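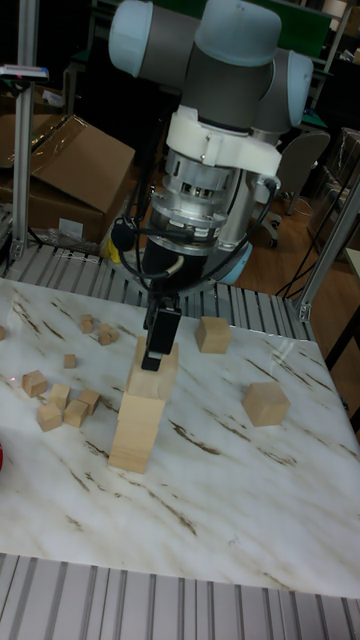 Why do tall things fall over?

Jun 28, 2025

Build a tower out of anything. Books, tins, biscuits. Keep going up and sooner or later, crash. So what happened? Was it too tall? Too heavy? Let's find out.

It starts with gravity

Gravity pulls everything down towards the ground. You, your shoes, the cat, a lorry. It pulls on every single bit of an object, top, middle and bottom, all at once.

But there is one spot where an object balances, as if all its weight was squashed into that one place. Scientists call it the centre of gravity. Try it with a ruler. Lay it across one finger and shuffle it along until it stays put. Found it! For a plain ruler it's in the middle. For a hammer its much nearer the heavy end.

The line going down

Imagine a string hanging straight down from the centre of gravity to the floor. If the string lands inside the bit the object is standing on (the base), it stays up. If it lands outside, over it goes.

Stand up and have a go. Feet apart, lean a little to one side. Fine. Lean more. More. At some point your foot shoots out to catch you. Your string went past the edge of your base, so your body made a new, bigger base without asking you first. Clever body.

Now try with your feet tight together. Much wobblier.

Can a tower lean and still stand?

Yes! A bit of a lean is allowed. The Leaning Tower of Pisa in Italy has been tilting for hundreds of years. Engineers had to help it, mind you. They took soil out from under the high side and the tower straightened up a little.

With a stack of loose things there is an extra rule. Every piece has to be held up by the piece underneath. So check the top one, then the top two together, then the top three, and so on down. If any of those groups has its string hanging past the edge of the piece below, that is where the stack will tip.

Why do tall ones go first?

Say you have two boxes with the same size base. One is short and one is tall. Tip them both slowly. The tall one has its centre of gravity higher up, so it doesn't have to tip very far before the string gets past the edge. The short one you really have to shove.

Same reason a double decker bus has its engine and other heavy parts low down. And racing cars are low and wide, almost flat.

What about wind?

Big problem for skyscrapers. Real towers go deep undergound as well as up, with strong foundations so the wind can't push them over. Some have a huge weight hung near the top which swings the opposite way to the building and calms the wobble.

Try it: the book overhang

You need 4 books the same size and a table.

Put one book on the table and slide it out over the edge until it nearly falls. Halfway, right? Now stack all 4 and push the top one out the furthest, the next one a bit less, then less again. Start at the top and work down. Go slowly!

Done well, the top book can stick out completely past the table with nothing but air under it. And it stays.

Words to know

Gravity: the pull that brings things down to the ground.
Base: the part an object stands on.
Centre of gravity: the balancing point.
Foundations: the strong part of a building below the ground.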